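Speaker notes: Two grippers, two controllers, one bench
Lunch session, Tuesday, May 17, 2022
Speaking time 25 minutes, then questions. Slides advance on the clicker. Demo laptop stays on the second input.

Slide 1. Title
Say who I am and which bench I work at. Skip the company history. Mention that the slides go on the shared drive under Dandley, in the same folder as the logs.

Slide 2. What we were asked
We have been using the Bakalis gripper on the Dandley cell since the cell was built. The request was to find out if the Kitex gripper could replace it without changing the arm or the mounting plate. A second request came in later, to try both grippers with the Tututley controller as well as our own. That gives four combinations. I will go through three of them properly. The fourth, Kitex on our own controller, gets one slide.

Slide 3. What I did not test
No food-grade parts. No wet parts. No long-term wear. If someone asks about service life, the answer is that I don't have the data and the maker's figure is on their sheet.

Slide 4. Test setup
Same arm for every run. Same table, same height. The parts were moulded caps, short lengths of aluminium tube, and a folded cardboard sleeve. Each run is 1,000 cycles of pick, lift, hold, place. The hold is 5 seconds. A miss is any cycle where the part is not in the fingers at the end of the hold. A bad place is any cycle where the part lands outside the marked area. I logged the two separately and they should be read separately.

Point to the fixture diagram here. The marked area is larger for the sleeve than for the caps, so do not compare bad places across parts.

Slide 5. Fingers
Parallel fingers on both units. Stock fingers only, no pads added. I know the usual practice on the floor is to glue on a strip of rubber. I left it off because the strips are cut by hand and no two are the same thickness.

Finger travel matters more than I expected. The sleeve needs a wide opening to clear the fold, and the slower gripper spends most of its cycle getting there. Both units reach the width. The difference is in how long they take and how well they repeat the open position.
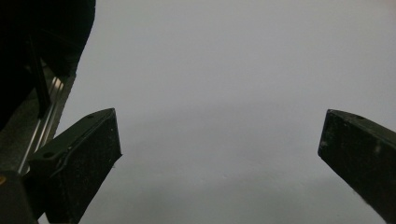 The open position is set in software on both units. Bakalis takes a width in millimetres. Kitex takes a percentage of full travel, so 90 on one does not mean 90 on the other. I lost an afternoon to this. If you are porting a program across, convert the widths first and test with the arm stopped.

Slide 6. Bakalis on our controller
This is the baseline. Caps were clean. Tube was clean apart from a cluster of misses near the start of the run, which I traced to the approach height and not to the gripper. I reran it with the height corrected and the cluster went away. Both logs are in the folder.

The sleeve gave trouble. The fingers close at a fixed speed and the near finger pushes the sleeve before the far one makes contact. Bad places go up, misses do not.

Slide 7. Bakalis on Tututley
Same gripper, same fingers, same program apart from the command layer. The Tututley controller lets you set closing speed in two stages. With a slow second stage the sleeve stays put. The cost is cycle time.

Pause here. People will want to know if we can get two-stage closing on our own controller. Short answer: yes, with a firmware change that has not been scheduled.

Slide 8. Kitex on Tututley
Faster to open, faster to close. Force feedback is usable, though noisy at the low end. I set the threshold above the noise and left it there for all three parts. The caps marked slightly at that setting. Pass the sample bag around at this point and ask for it back.

The total for this combination is 1,786 cycles on the sleeve, because I stopped the second run early when the cable began to rub on the wrist joint. The cable exits on the side, and our wrist has no room for it past a certain angle. A right-angle connector would fix it. I have not tried one.

Slide 9. Kitex on our controller
One slide only. It connects, it opens and closes, and it drops the feedback signal every few minutes. I did not run the full set. The fault looks like a timeout on our side. Do not present this as a fault in the gripper.

Slide 10. Cameras
Keep this short. The wrist camera was there to check finger position against the reported position. Plain background, even lighting, exposure locked. With auto exposure on, black fingers against a pale surface shift the reading and the edge finder wanders. Lock it and the edges hold. The same applies to any dark tool, so it is worth doing on the other cells.

Slide 11. Recommendation
Keep Bakalis on Dandley for caps and tube. Move sleeve work to the Tututley controller with two-stage closing. Hold the Kitex purchase until the connector has been tried and the timeout has been looked at.

If short on time, drop slide 10 and go straight here from slide 9.

Slide 12. Questions
Likely ones:
Price. Refer to the quote, don't give a number from memory.
Rubber strips. I can run them if someone supplies a set cut to one thickness.
Other arms. The mounting plate is standard but the cable problem depends on the wrist.
Logs. Plain text, one line per cycle, column headings in the first row.

Leave the folder path on screen until the room clears.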